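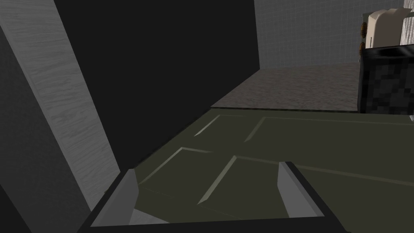
镶板门

镶板门,又称框档门或嵌板门,是以框架与嵌板组合而成的一类门扇,广泛用于建筑的内外门、橱柜、衣柜及其他储藏家具。其基本构造由竖向的边梃、横向的冒头以及嵌装于二者之间的嵌板组成,嵌板周围可另设线脚。与以整块板材或并列木板制成的门扇相比,镶板门允许木材随空气湿度变化而胀缩,门扇整体尺寸因而较为稳定。这一构造原理在东西方木作传统中均有长期应用,在现代家具工业中仍是橱柜门的主要形式之一。

目录
1 名称
2 构造
3 嵌板类型
4 历史
5 材料
6 制作工艺
7 表面处理
8 五金与安装
9 维护与修复
10 标准与检验
11 参见

名称

“镶板门”一词着重于嵌板的镶嵌方式,“框档门”则着重于框架。在中国传统小木作中,结构相近的门扇依位置和做法有不同称谓。隔扇下部的实心部分称为裙板,裙板与上部格心之间的窄板称为绦环板,二者均嵌装于边梃与抹头所构成的框架之内。“抹头”大致对应现代木工用语中的“冒头”。家具行业中,明式柜类的门扇常采用“攒边打槽装板”的做法,其原理与镶板门一致。

在橱柜行业的日常用语中,镶板门多按造型称呼,如平板框门、凸板门、拱形门等,各地厂商的命名并不统一,同一名称有时指代不同的构造。

构造

镶板门的框架由两根边梃和至少两根冒头组成。位于门扇上端者称上冒头,下端者称下冒头,居中者称中冒头。若门扇较宽,可在冒头之间加设竖向的中梃,将门面分为左右并列的数格。下冒头通常宽于上冒头,既有视觉上的考虑,也可增强门扇下部的刚度,使门扇不易下垂。

边梃与冒头的连接以榫卯为传统做法。直榫用于一般门扇,加腋榫用于框架内侧开有通槽的门扇,榫头的加腋部分填入槽端,可防止冒头扭转。明式家具的门框多以格角榫相接,正面呈斜缝,端面木纹不外露。现代工厂生产中,橱柜门多采用成型铣刀加工的短榫与仿形接口,也有采用圆棒榫或木片榫者。

嵌板置于框架内侧的槽口之中,四周留有间隙,一般不与框架胶合。木材沿纤维方向的胀缩甚小,横纹方向的胀缩较大,若将实木嵌板四面固定,干燥季节易开裂,潮湿季节则可能将框架撑开。部分做法在嵌板上下端的中点处施少量胶,使其保持居中,胀缩则向两侧均匀分布。槽内亦可放置软质垫条,以避免嵌板松动作响。

嵌板与框架交接处常设线脚。线脚可直接在框架内缘铣出,称为连体线脚;也可另行制作后钉装,称为加装线脚。加装线脚若高出框架表面,则称为凸起线脚,在门面上形成较深的阴影,多见于较正式的室内装修。加装线脚应固定于框架之上,不得同时钉入嵌板,以免妨碍其活动。

嵌板类型

平嵌板厚度均匀,表面低于框架,造型简洁,所用材料可为实木薄板或人造板。

凸嵌板中央较厚,四周削薄成斜面或曲面后入槽,中央部分可与框架齐平,也可略高于框架。削薄的部分在光线下形成明暗过渡,是古典样式门扇的常见特征。

齐平嵌板的一面或两面与框架处于同一平面,交接处常以圆线遮掩缝隙,多用于门扇背面或下部受力较多的位置。

折布纹嵌板以雕刻模仿垂直折叠的织物,流行于欧洲中世纪晚期,后世多见于仿古家具。

玻璃嵌板以玻璃代替木板,安装时在背面以压条固定,便于更换。橱柜中用于陈列器物的门扇多取此式。另有以藤编、织物或金属网为嵌板者,用于需要通风的柜体。

历史

古代地中海地区已有框架嵌板结构的门扇,石材建筑中亦保存有模仿木门分格的石门。早期木门多由竖向木板并列,背面以横档钉合,重量大且易变形。框架嵌板做法减少了大尺寸板材的用量,也使门扇得以减薄。

中世纪欧洲的细木工行业逐渐与大木作分离,框架嵌板结构成为箱柜、墙裙和门扇的通用做法。文艺复兴以后,门面的分格受古典建筑比例的影响,嵌板的数目与大小趋于规则。十八世纪的住宅内门以六格者较为典型,十九世纪则四格门更为普遍,并随机械刨削与铣形的推广而大量生产。

在中国,装板于框的做法至迟在宋代已相当成熟。宋代官修营造典籍对格子门各部件的尺寸比例有详细规定,部件尺寸随门扇高度按比例增减。明清时期,隔扇裙板与绦环板多施雕饰,纹样依建筑等级与用途而异;同期的硬木柜门则常以素板为之,以木纹本身作为装饰。

二十世纪前期,胶合板与平面夹板门的普及使镶板门在普通住宅中的使用减少。部分旧有镶板门被覆以平板,以求表面平整,后来又在修缮中重新露出。二十世纪后期,随着整体橱柜行业的发展,镶板样式在柜门中重新流行,其中相当一部分改以整块密度板铣形制成,仅在外观上保留分格。

材料

框架用材要求纹理通直、含水率适当且不易翘曲。橡木、白蜡木、樱桃木和胡桃木多用于清漆饰面的门扇;杨木、椴木及松木价格较低,多用于不透明涂饰。外门因直接受日晒雨淋,宜选用耐腐性较好的树种,并注意下冒头的排水。

嵌板可与框架用材相同,也可选用纹理更为美观的木料。以弦切板制成的嵌板花纹较丰富,但胀缩量大于径切板,设计槽深时应留有余量。采用对拼方式时,将同一木料剖开后左右展开,可得到对称花纹。

中密度纤维板质地均匀,胀缩较小,适于铣削和喷涂,但握钉力和耐水性较弱,边缘须妥善封闭。以此类材料制作的嵌板可与框架胶合,门扇的整体刚度随之提高。

制作工艺

传统制作由选料开始。木料经干燥后粗刨,放置一段时间,待内应力释放再作精加工。随后按放样尺寸划线,依次开榫、凿眼、起槽,并在正式胶合之前进行试装,检查对角线是否相等、门面是否扭曲。嵌板宜在组装前完成着色或底漆,否则木材收缩后边缘会露出未涂饰的部分。

胶合时仅在榫接部位施胶,以夹具自两侧均匀加压。溢出的胶液应及时清除,以免流入槽内将嵌板粘牢。胶层固化后,修整框架接缝处的高低差,再行砂光。

工业化生产以成组铣刀在同一工序中完成线脚与槽口的加工,冒头两端则铣出与线脚相吻合的反形。此法效率较高,但榫头较短,接合强度主要依赖胶层,因而不适用于尺寸较大或较重的门扇。整板铣形的门扇由数控机床在密度板正面刻出分格,没有活动的嵌板,严格而言不属于镶板门,行业中常称为“仿框门”或“模压造型门”。

表面处理

透明涂饰包括油、蜡、虫胶及各类清漆,用以显示木纹。不透明涂饰以色漆覆盖表面,对木材花纹要求较低,可采用拼接材料。色漆门扇在框架接缝处有时会出现细微裂纹,这是由于相接部件的纤维方向互相垂直,胀缩不一所致,一般不影响结构。

柜门的光泽度分为高光、半哑光与哑光。高光漆面易于显露基材不平和砂光痕迹,对底层处理的要求较高;哑光漆面反光柔和,线脚的轮廓主要依靠明暗变化显现。深色哑光涂层在频繁触摸处可能因摩擦而局部发亮,选用时应予考虑。橄榄绿、灰绿、深蓝等低饱和度色彩在欧洲旧式厨房与书房家具中使用较多,近年亦见于成品橱柜。

涂饰镶板门的顺序一般为先线脚,次嵌板,再中梃与冒头,最后为边梃。按此顺序,刷痕的走向与各部件的木纹方向一致,接头处亦较整齐。

五金与安装

建筑用镶板门多以合页安装于门框。合页的位置通常与上下冒头相协调,但应避开榫头,以免削弱接合部位。门锁宜置于边梃之上,若中冒头高度与锁体相当,开凿锁孔时尤应注意保留榫头的有效长度。

柜门的安装方式有全盖、半盖和内嵌三种。全盖门遮住柜体侧板的边缘,安装误差较易调节;内嵌门位于柜框之内,四周缝隙须均匀,对制作精度和环境湿度均较敏感。隐藏式杯状铰链需要在边梃背面钻孔,边梃的宽度与厚度应满足铰杯的要求,孔底至正面须保留足够的余量。拉手一般装于边梃,较少装于嵌板,因嵌板较薄且可在槽内移动,长期受力容易松脱。

维护与修复

镶板门的常见损坏包括榫接松动、嵌板开裂、线脚脱落和下冒头腐朽。榫接松动时,可清除旧胶后重新胶合,必要时加木楔或木销。嵌板开裂多因多层油漆将其与框架粘连而起,修复时应先切开漆膜,使嵌板恢复活动,再以同种木材的细条填补裂缝。以硬质腻子填塞较宽的裂缝,往往在下一个潮湿季节即被挤出,或造成新的开裂。

历史建筑中的镶板门应尽可能保留原有构件。局部腐朽者可切除损坏部分,以同树种、同纹理方向的木料接补。剥除旧漆之前宜先行取样,旧漆层可能含铅,应采取相应的防护措施,不宜干磨或以高温明火处理。

日常清洁以微湿软布为宜,线脚凹处的积尘可用软毛刷清除。强碱性清洁剂和粗糙擦具会损伤漆面。厨房柜门靠近炉灶和水槽者,应定期检查下缘涂层是否完整。

标准与检验

各国对木门的规定通常涉及尺寸偏差、平整度、含水率、胶合强度和表面理化性能等项目。平整度检验分别考察门扇的弯曲与扭曲,测量前须将样品置于规定的温湿度条件下达到平衡。橱柜门另有铰链耐久、漆膜附着力和耐液性等要求。人造板部件还须符合甲醛释放限量的规定。

用于防火部位的镶板门须按整樘进行耐火试验。嵌板边缘较薄,在火灾中往往先于框架烧穿,因此防火型产品多采用加厚嵌板或在夹层中设置阻燃芯材,并在门扇周边安装膨胀密封条。对既有镶板门进行防火改造时,应以试验或主管机构认可的评估为依据,线脚与涂层的变更亦应一并纳入。

参见

隔扇
榫卯
墙裙
夹板门
橱柜
木材干缩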